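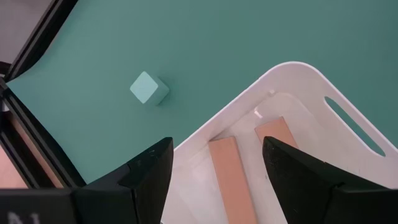 Visit to the Fekden test hall in Premenov, October

Špela Tomić and I went to Premenov in October to see the open day of Fekden. We at Gramareo pack wooden teaching sets for schools, and the last step, where the pieces are put from the bin into the box, is still done by hand. We have discussed a robot for this step many times. Špela is responsible for the packing line, and I do the maintenance and everything that has a cable. We had different opinions before the trip and I must say we have somewhat different opinions also after it.

The travel

We took the early train and changed one time. From the station in Premenov you can walk to the test hall in 20 minutes, on Stojanovska Street, which goes first past the river and then uphill past a large garden center. There is a bus too but it did not match with our train. The entrance is at the back of the building. In front there is a big door with the name Fekden on it, and we stood at this door for a while with two gentlemen from a bakery equipment company until somebody came with a coffee cup and showed us the way.

Registration was simple: a sticker with the name, safety glasses, and a sheet where you could choose in which order you want to see the stations. We were 24 visitors in total. They divided us in small groups, and this was a good decision, because at such events I am often standing in the third row and I see only jackets.

The first hour

Costel Softić opened the day with a talk. He leads the application tests at Fekden and he speaks fast, but he repeats the important points. His main message was that most customers come with a question about the arm, and they should come with a question about the fingers. He said that in his experience the arm is chosen in one meeting and the fingers are changed for a year. I wrote this down. After this came a part about their service contracts, where I wrote down nothing.

There was a question from the audience if they will also sell software only. The answer was long and I understood it as no.

The gripper station

This was the reason we came. At the station there was a teal table, a white plastic bin, wooden blocks and some small cubes. It was close to our own case, and Špela said immediately that she wants to stay here the full time and skip the conveyor station. We were permitted to try it ourselves after a short instruction.

They had prepared two sets of fingers for the same gripper. The first set is straight and wide, with a rubber layer on the inside. The second is black and narrow at the end, going to a point, with flat angled surfaces. The body of the gripper stays mounted and you change only the fingers. Costel Softić did the change in front of us with one hex key. He did it very quickly, but he also had the key already in his pocket. When I tried it, I first put one finger in the wrong direction, and the gripper could not close correctly. It would be better if the parts had a mark for left and right. I told him this and he wrote it on his own sheet.

With the wide fingers, we started with a block that was lying free on the table. No problem at all, in every try the block was held well. Then we put the blocks into the bin, flat on the floor and parallel with each other, as they often lie in our bins too. Now the wide fingers had trouble. They need space on both sides of the block, and when the neighbor block is close, one finger comes down on top of it. When the block is near the wall of the bin, it is the same story with the rim. The bin has a thick lip, and the finger touched this lip before it was low enough to grip. The controller stopped each time in a polite way, without noise, but it stopped.

With the pointed fingers we repeated the same placement. They go in the gap between two blocks much more easily. Špela moved the blocks closer and closer together until there was almost no gap, and at some point also the pointed fingers gave up, but this was a situation where our people too would push the block first with a fingertip. The disadvantage is the contact surface. The tip holds a flat block only on a small area, and if you grip it away from the middle, the block turns while it is lifted. We had this in 5 of our 20 tries. In 2 of them the block fell back into the bin. Costel Softić said that with a better grip position the turning goes away, and he is probably right, but someone has to find this position each time, and on that day it was me with a joystick.

The cubes were the easy part for both sets. A cube which stands with its corner toward you needs a rotation of the wrist before closing, and the pointed fingers forgive a small mistake in the angle better than the wide ones. With the wide fingers the cube slides itself straight between the rubber surfaces, and this is nice to look at. With a painted cube I would want to check if it leaves a mark after many cycles. I asked if somebody has measured this. They have not, for paint, but they offered to do it if we send them a box of our pieces.

About the camera

The camera sits at the wrist and looks along the fingers. I was against this solution before the trip. We have at home one fixed camera above the line, and I like that it does not move and that nobody hits it. After one hour with the wrist camera I am less against. You see directly between the fingers, and when you go down into the bin you have the block and both tips in the same view until the end. With a fixed camera, the arm itself would cover exactly this moment.

There are things I did not like. The fingers take a good part of the view, and the pointed ones take more of it than I expected, as they stand wide at the bottom. A block behind a finger is partly hidden, and you must open the gripper or turn the wrist to see how far it reaches. Also, the white bin is not a friend of the camera. White walls, white floor, light wood inside: the edges of the blocks were fine on the screen when the lamp was at the side, but when Špela switched to the ceiling light only, the contrast became weak. The teal table was much easier. I would buy bins in a darker color before I would buy a better camera. Our own bins are light gray, so this is a point for the list.

The cable of the camera goes along the arm and is fixed with straps. In the last joint it makes a loop, and I would like this loop smaller. We had two years ago a cable that broke in exactly such a place, on a different machine, and we searched for the fault for a very long time.

Controllers

I tried two ways to steer the arm. The one was the joystick, the other was guiding by hand, where you hold the arm at the wrist and simply move it. For a person who never did this, guiding by hand is learned in a few minutes. For the last small movement down to the block, I was better with the joystick. By hand I always pushed a little too much, and the tips touched the floor of the bin. The bin at the station had scuff marks inside, and I think I understand now how a bin gets them.

Špela is left-handed, and she remarked that the stop button is placed for a right hand. It can be moved to the other side, but the holder must be ordered separately. I find that this should be included.

Lunch and the conveyor station

Lunch was served in the hall: soup, bread, a good potato salad and small cakes. We sat with the two gentlemen from the bakery equipment and they told us about suction cups and flour, which is apparently a sad subject.

After lunch we went for a short time to the conveyor station after all. The gripping from a moving belt is impressive, but we have no moving belt at this place and also no space for one. I made a few notes about the sensor at the belt entry for a different project. The other part of the group liked this station the most.

At the end there was a round with all visitors where everybody could say what was missing. I said: marks on the fingers, and a table where you can see all finger types with their opening width on one page. Such a table exists, but only in the full catalog, and the full catalog has not so good a search. A lady from a seed company asked for a rental possibility by the month. There was some movement in the room at this question, so I think she was not the only one with interest. Fekden does rent, but only the complete cell with arm and table.

What we take home

Špela would like to order the pointed fingers and a test cell and start in winter, when there are fewer school orders. I would like to first send the box with our painted pieces and wait for the result. Our flat blocks are longer than the ones at the station, and a long block which is gripped off-center will turn more. It is possible that we need a third kind of finger, narrow at the end but with a longer flat part inside. Costel Softić drew it for us on the back of the order sheet and said that it can be milled or printed, and for the first tests printed is enough. I have the drawing here on my desk. The opening width is missing on it, I will ask him by mail.

The prices they gave us are in the folder for the packing line, together with the notes from Špela, which are shorter than mine and better readable.

On the way back we missed the connection and waited in the station café, where the tea is good and the chairs are not. For those who want to go to the next open day: take shoes with a hard toe, they ask for it at the conveyor station and they had only large sizes to borrow. And use the entrance at the back.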